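《格林代尔》的最后一格还没画

陆晨曦的工作间里没有空调，窗子开着，楼下是修自行车的铺子。十月，她的长篇漫画《格林代尔》（Grindale）画到第43话。单行本刚刚加印了2000册，出版方Jolari希望她明年春天完结，她还没有答应。

“我告诉编辑，完结可以，但最后一格我还没画出来。”她说，“前面怎么走我都知道，就差那一格。”

《格林代尔》讲一座采石小镇和一个不肯离开的信差。主角叫洛（Luo），没有超能力，也不会打架，每一话都在送信。早期读者抱怨节奏太慢，有人留言说看了五话，主角还在爬同一座山。陆晨曦记得那条留言。

“他说得对，是同一座山。第六话也是。我后来把第六话删了四页，现在看还应该再删。”

她入行时给别人画背景，画了三年屋顶和楼梯。第一部自己的作品叫《朱尔代尔》（Julldale），短篇，自费印了900本，在漫展上卖，剩下的堆在父母家的阳台上。希腊编剧Lefteris Nikolaidis在一次展会上买走了一本，几个月后写信来，问她要不要一起做个长一点的故事。

两个人的合作方式比较笨。Nikolaidis用英文写脚本，陆晨曦先翻成中文，再画分镜，然后把分镜寄回去，由他按画面重写对白。一话通常来回三次。

“他写对白很多，我就往下砍。”陆晨曦说，“有一页他写了十一个对话框，我只留了一个‘嗯’。他回信说可以，但是那个‘嗯’要换个位置。”

Nikolaidis在电话里确认了这件事。“她把‘嗯’放在第二格，我觉得应该在第四格。最后放在第四格。”他说自己看不懂中文版，只看字在纸上占多大地方。

谈到画法，陆晨曦说她仍然用纸和蘸水笔起稿，上网点和嵌字才用电脑。原稿到目前为止是1232张，按话装在文件袋里。她不卖原稿，有人出过价，她没有回。

我问她最难画的是什么，她说是布。洛从头到尾穿一件旧外套，口袋里塞满信，每走一步褶子都不一样。第一卷里的外套她现在不愿意看，觉得像纸板。

“衣服的褶子要有来处，肩膀在哪儿，重量往哪儿掉。人不穿的时候更难，扔在床上，就没有肩膀了。第二十话有一格，洛不在家，只画了他的床，我画了两天。”

那一格后来被不少读者提起，她觉得意外。她原本担心大家会直接翻过去。

关于更新，她说以后改成每两个月一话。助手走了一位，目前没打算再招。Nikolaidis那边在写一个新本子，题材是渡轮，她看过开头，没有决定画不画。

“先把信送完。”她说。

结局会不会让洛离开小镇？她想了一会儿，说脚本里有两个版本，一个走，一个不走，两个她都画过草图，都不满意。编辑喜欢走的那版，Nikolaidis喜欢不走的那版。

《格林代尔》第五卷收录第36话至第42话，卷末附一篇Nikolaidis的短文，由陆晨曦翻译。
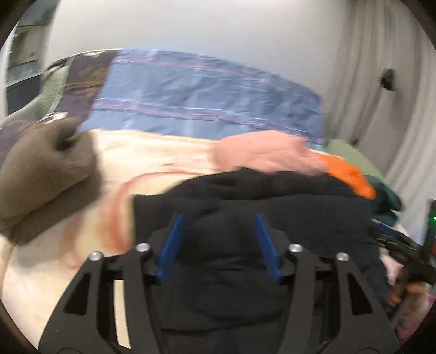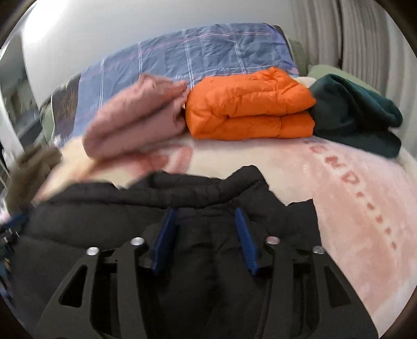
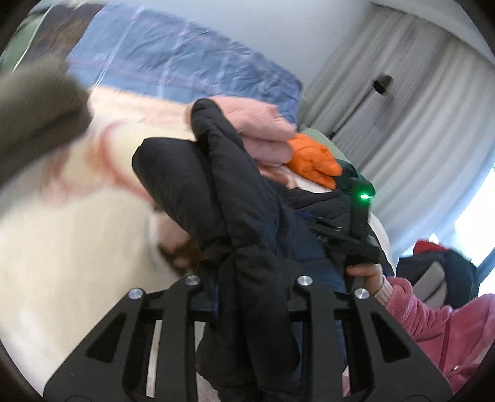 床上的衣物。中、下两图里有一件黑色绗缝羽绒款外套。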